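Fitting adhesive hooks to a painted wall
Workshop notes, Mokside

Adhesive hooks fail for two reasons: the surface was not clean, or the load went on too soon. The method below is for smooth emulsion over plaster or plasterboard. It does not apply to wallpaper, bare brick or textured paint. 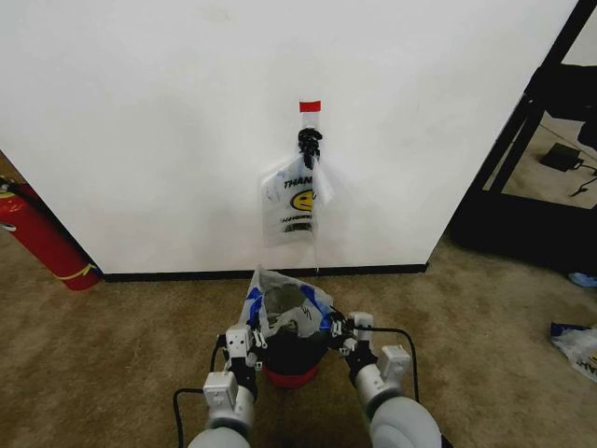
You will need: the hook and its strip, isopropyl alcohol, a lint-free cloth, a pencil, a small spirit level and low-tack tape.

Check the paint first. New emulsion needs 39 days before anything is stuck to it. The tin may say less, but that figure usually refers to washing. Press a piece of low-tack tape to the wall, leave it for 2 minutes and peel it back slowly. If paint comes away, stop there and use a screw and wall plug.

Choose the height. Hold the item you intend to hang against the wall and mark where its loop or handle falls. Keep clear of radiators, and of the wall directly above a kettle – steam softens most strips within a few weeks.

Clean an area larger than the backplate. Wipe in one direction with alcohol and let it dry fully. Do not use household spray or washing-up liquid. Both leave a film.

Fix the strip to the backplate, not to the wall. Peel the first liner, press the strip down from the centre outwards, then peel the second. Line the top edge up with your pencil mark, check it with the level and press hard for the full time given on the packet. Thumb pressure is enough on plaster. On plasterboard, press with the flat of the hand.

Wait before loading. We leave ours for eight hours, overnight where possible. In a cold room, double it.

Weight. Treat the rating on the packet as an upper limit for a still load. A hook rated at 1000 g should carry half that if the item is taken off and put back every day. Bags are worse than they look, as the contents get added to over time.

Removal. Pull the tab straight down, parallel to the wall and slowly. If the tab has snapped, warm the backplate with a hairdryer and work dental floss behind it in a sawing motion. Rub off the residue with a fingertip – a scraper will mark the paint.

Strips cannot be reused. The hooks can.

Text: Lorna Strachan. Plasterboard notes: Ewan Galbraith. Revised July.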